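Keeping a Gaming Corner Clean Without Losing Your Mind (or Your Save File)

Posted April 2, 2019

I have been playing co-op shooters in one living room or another for longer than I care to admit, and the question I get most from readers is how to keep all that gear from turning sticky. So I finally sat down and wrote out what we do at our house. Take what you like and leave the rest!

Start with the controllers. Turn them off, take out the batteries if they come out, and go along the seams with a dry wooden toothpick. You would not believe what lives in the groove around a thumbstick. After that, wipe the shell with a soft cloth and a little rubbing alcohol, the 90 percent kind, and keep it well away from the speaker holes. My old Bevulo pad had a trigger that stuck through most of a Drakos campaign (I blamed my aim for weeks), and one good cleaning sorted it out.

Headsets next. If your ear pads pull off, pull them off once a month and wipe both sides. Fabric ones can be washed by hand in cool water with a drop of dish soap – just let them dry overnight before they go back on. Mic foam gets the same treatment.

Snacks are where most of the trouble comes from, of course. We have a house rule that food and drinks stay on the dining table between rounds, and I will defend that rule to anybody. A cloth you can throw in the wash makes it a lot easier to be relaxed about crumbs, too. 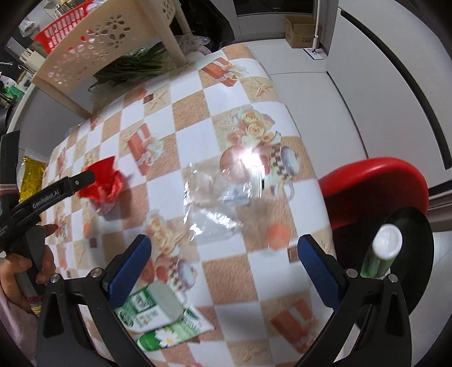 A drink carton on the checkered tablecloth, roses and teapots and all.

If you do want something to nibble while you play, go for food you can eat with a fork or chopsticks. Cheese puffs with chopsticks sounds silly until you try it, and then you never go back. Keep a damp washcloth on a saucer within reach, and put drinks on something lower than the console, so a spill has nowhere interesting to go.

Now, cables. I used to own a drawer that held every wire I had ever met. These days I wrap each one loosely, fasten it with a strip of hook-and-loop tape, and write on a bit of masking tape what it belongs to. Don't wind them tight around the controller, however tidy it looks.

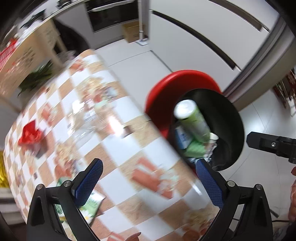 The round table, with a red plastic bag over on one side.

Dust is the last big one. Shut the console down, unplug it, and run a soft brush over the vents, then vacuum the shelf behind it. I do ours every 2 months, and more often in July when the windows are open all day. If you play anything as heavy as Ultum, you'll hear the fan calm down afterward.

One more thing, for those of you with discs. Wipe from the center straight out to the edge, never in circles, and put them back in their own cases. I found my copy of Kirkunov inside a cookbook last year and I still have no idea how it got there.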